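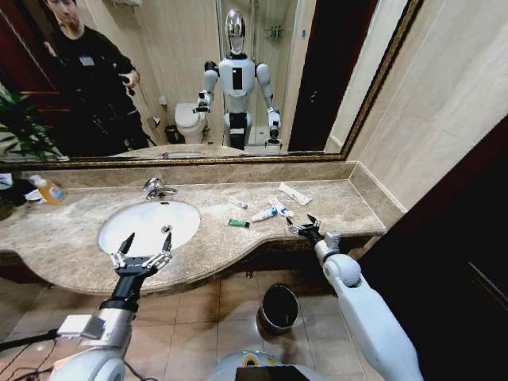 The tenant in the upper unit replied that the pressure had been fine until June and that she had changed nothing on her side. She added that the kitchen tap took 60 seconds to fill a saucepan, and that she had timed it twice.

I entered this in the log under Complaints, Recurring. The log has 12 columns. The last one is headed Resolution and is mostly blank.

The building was plumbed by Doren, who left drawings. The drawings show a single riser with a branch at each floor and a reducing valve in the basement set to 40 psi. The riser exists. The branches exist. I had been to the basement several times and had not found the valve.

I wrote to Cimlow, who took over Doren's maintenance contracts. Cimlow replied that the valve was behind the panel marked C. There is no panel marked C. There is a panel marked G on which part of the letter may once have been paint. I removed four screws and found a second panel, older, with no letter and no screws.

The tenant wrote again. She said the water now stopped for a moment at night and then came back, and that when it came back it was a little warmer. She asked whether another unit was on her branch. I told her the drawings showed one unit per branch. She asked me to look at the drawings again.

I looked at the drawings again. At her floor the branch divides. One line runs to her kitchen and bath. The other runs east through the party wall and ends in the symbol for a fixture. East of the party wall is the outside of the building.

I closed her stop valve and went down to read the meter. With every unit shut off, the small dial should be still. It was turning at the rate of a bathroom tap left half open. I stood there until it slowed, in the way it does when a hand is closing the tap, and stopped.

I went back up and opened her valve. She said the pressure was much better. She ran the kitchen tap to show me, and the saucepan filled quickly.

In the last column I wrote: Shared supply. Other party has been considerate. Then I put the screws back in panel G.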